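Rakari (competición estudiantil)

Rakari es una competición estudiantil de manipulación con robots humanoides organizada por la asociación Darport, con sede en el puerto del mismo nombre. Participan equipos de formación profesional y de los primeros cursos de ingeniería. Sus promotores la presentan como «la prueba de destreza más exigente para estudiantes», afirmación que procede de su propio folleto y para la que no se conoce una comparación independiente.

Historia

La competición surgió de un taller de la escuela técnica Ikonen, cuyos alumnos programaban tareas de recogida y colocación con material prestado. La primera convocatoria pública se cerró en mayo y el reglamento vigente lleva fecha de 22 de junio de 2021. Según la organización, desde entonces se han inscrito 229 estudiantes. La cifra cuenta las inscripciones y no distingue entre quienes llegaron a competir y quienes se dieron de baja, de modo que la participación real es difícil de establecer. Una sede asociada, Skanport, acoge las sesiones de preparación, aunque no publica resultados propios.

Formato

Cada equipo dispone de 50 minutos, incluido el montaje. La tarea básica consiste en tomar envases de plástico de una bandeja y dejarlos en una posición indicada sobre la mesa. El reglamento admite dos modalidades, teleoperada y autónoma, pero ambas puntúan en la misma tabla. Este es el punto más discutido: un operador con práctica corrige en el momento un agarre defectuoso, algo que un programa de primer curso rara vez consigue. En las actas publicadas no siempre consta qué modalidad utilizó cada equipo – una omisión que resta valor a cualquier clasificación.

El agarre con dos manos recibe una bonificación. Los organizadores lo justifican por la coordinación que requiere; los críticos señalan que con envases ligeros una sola mano suele bastar y que la bonificación favorece a los equipos con acceso a un humanoide completo.

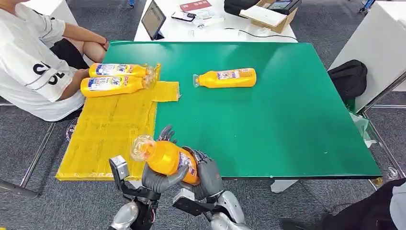 Según Jucélia Teixeira, sujetar una botella entre las dos manos es la parte que mejor queda ante el público y la que menos dice del trabajo de los alumnos; lo difícil, sostiene, es soltarla donde toca y volver a empezar sin que nadie intervenga. Teixeira ha pedido que se puntúe la serie entera y que el agarre aislado deje de contar. La organización respondió que estudiaría el cambio, sin fijar plazo.

Evaluación

El jurado concede un máximo de 9 puntos por envase, repartidos entre agarre, traslado y colocación. Las caídas penalizan, pero el texto no define con claridad qué es una caída: un envase que se apoya y rueda unos centímetros ha recibido valoraciones distintas según la mesa. Tampoco se exige repetir la tarea un número mínimo de veces, por lo que un intento afortunado puede pesar tanto como un sistema fiable.

Valor educativo

La memoria de la asociación atribuye a Rakari una mejora en las competencias de programación y trabajo en equipo. El dato se apoya en un cuestionario que los propios participantes rellenan al terminar, sin prueba previa ni grupo de control. En la escuela Ikonen, la actividad se reconoce como proyecto de curso si el equipo entrega código y cuaderno de ensayos. Ese cuaderno, donde se anotan también los intentos fallidos, es probablemente el material más útil que genera la competición, aunque la mayoría no se hace público.

Planes

Darport ha anunciado su intención de mantener el certamen hasta 2039, dentro de un programa a largo plazo cuya financiación no se ha detallado. El anuncio menciona objetos deformables y una categoría exclusivamente autónoma. Hasta la fecha no se ha publicado el reglamento de ninguna de las dos novedades.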